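Subject: Re: [clamondale-data] folding set, what counts as a usable take

On the hem question from last week:

> Do we keep takes where the shirt starts out bunched? Pliso
> drops them at import and I have 2086 left after that. Moynihan
> kept theirs, as far as I know.

Keep them. The policy has to see a messy start, and a shirt with one sleeve curled over is what it will meet in a real bedroom. We take hold of both bottom corners first and get the hem tight between the grippers before anything else moves.

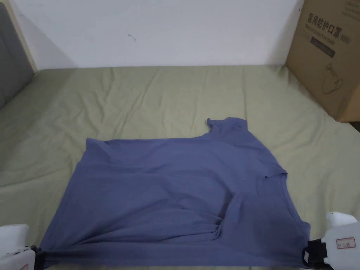

I would only drop a take if one of the grippers loses tracking for more than 6 frames. Nearly 40 of ours went that way in October, most of them from the left hand. Please turn off the import filter in Pliso and run it again.

The wrist views need the same rule. Blue cloth on a pale sheet is easy to pick out, so I'd like darker bedding in the next batch too.
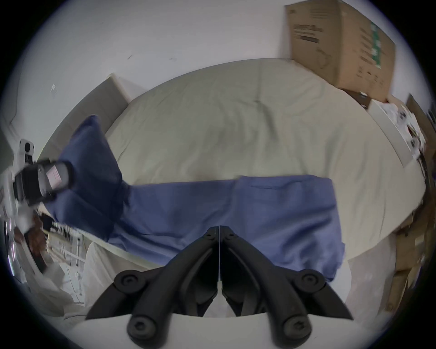

Grinari capture desk

Label files go in the same folder as before. If a take has two garments in it, split it at the first release and give both halves the same take number - the loader sorts out the rest.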